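Soft goods cell: what changes on the returns floor

The second returns cell at the Wulach building went over to regular running in June. It handles plush and other soft goods that come back from stores and online customers. The first cell, on boxed items, has been running long enough that most people on the floor know its routine. Soft goods are a different job, and several crews have asked what the arm does, what it leaves alone, and what happens to the sort bench positions. The answers below are current as of this issue.

The work itself is unchanged in outline. A returned item arrives in a tote, is taken out of its bag by a person, and is placed on the flat work surface. The arm picks it up, presents it to the tag reader, and sets it down in one of three outbound lanes: restock, rework or discard. The lane decision comes from the Dandura software, which combines the tag read with the return code entered at receiving. Items with no readable tag go to rework by default, and a person decides from there.

Unbagging stays manual. Greco, who supplied the cell, quoted an automatic bag opener, and we declined it after the trial. Bags come back taped, knotted, torn or stapled, and the opener stopped too often to be useful.

Two-finger grippers are used on both cells. On boxes the grip point is computed from the edges. A plush item has no reliable edges, so the controller looks for the thickest part of the body and closes with a lower force limit. Limbs, ears and tails are excluded as grip points where the software can identify them. The wrist camera takes one still before each approach, and that still is kept with the item record for 40 days.
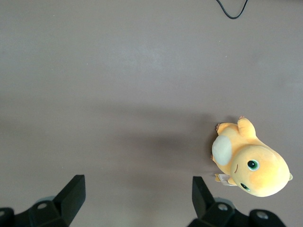
Pick failures are logged in two groups. A miss means the fingers closed and the item did not leave the surface. A drop means it left the surface and did not reach a lane. Both stop the cell after the third consecutive event and call the operator by light and tone. Please do not clear the stop from the panel until the item has been removed by hand. The log treats a panel clear as a completed pick, and the counts are then wrong for the rest of the shift.

Staffing on the bench is the part most people have asked about. There were 13 positions on soft goods across both shifts before the cell was installed, and there are 13 now. The content of the jobs is different. Fewer people place items in lanes, and more of them work in rework and inspection, where seams, stuffing and stains are checked. The arm does not check any of these. Three positions are now rated as cell operator and carry the operator pay step from the first day of sign-off. They are posted internally, and bench experience counts in place of the mechanical prerequisite.

Operator training is 40 hours, split between the classroom at Ernham and supervised time at the cell. It covers safe entry, recovery from a stop, the force limit table and basic log reading. It does not cover programming. Changes to the force limits are made by the controls group only, on a written request from the shift lead.

Reach and lifting were the main complaints on the old bench. Totes now arrive at waist height on both sides of the cell, and the high shelf has been removed. The trade is that unbagging is more repetitive than the old mixed job — this came up in every shift meeting during the trial. Unbagging is therefore limited to two hours at a time, with rotation to rework or inspection. The rotation sheet hangs by the cell gate. Leads who cannot meet it on a short crew should slow the cell instead of extending the turn.

Known issues still open: the tag reader has trouble with folded tags, the discard lane backs up before the last break, and the tone is hard to hear from the rework tables. A second light on the rework side is on order. Report anything else through the usual floor form, with the item record number if there is one.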